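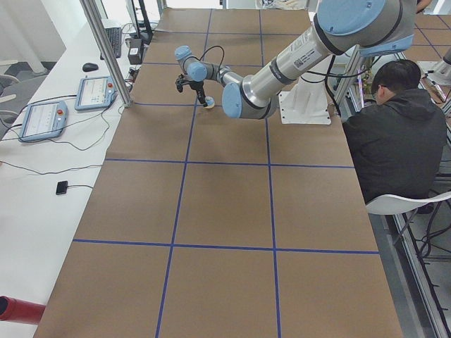
**Rirnstead Football Club – Match Day Operations**

## 4. Setting up the Hevora scoreboard

Allow 15 minutes before the warm-up. The control console is kept in the grey case in the timekeeper's box, and the key is on the hook inside the door.

1. Switch on the scoreboard at the wall, then the console. The board runs a test pattern and settles on 0–0.
2. Press **MENU**, choose **Football**, and set the half length. Seniors play 45 minutes. Under-13s use the junior preset.
3. Enter the team names. Home always goes on the left, even when we play in the away colours.
4. Set the brightness to 200 for night games and leave it on Auto for day games.
5. Ask the referee to check the clock before kick-off.

**Note:** The clock doesn't stop for injuries. Added time is shown by hand on the Ellex board, kept behind the home bench.

### Correcting a score

Hold **EDIT** and press the minus key for the team. Let go of **EDIT** before you touch anything else – holding it for more than a few seconds clears both scores.

**Caution:** Don't unplug the console during a match. If the display freezes, press **RESYNC** once and wait. The clock keeps running in the background.

If the board shows error 56, the radio link is down. Use the cable from the Farouk Stand and tell Noémie Ouellet before Friday training.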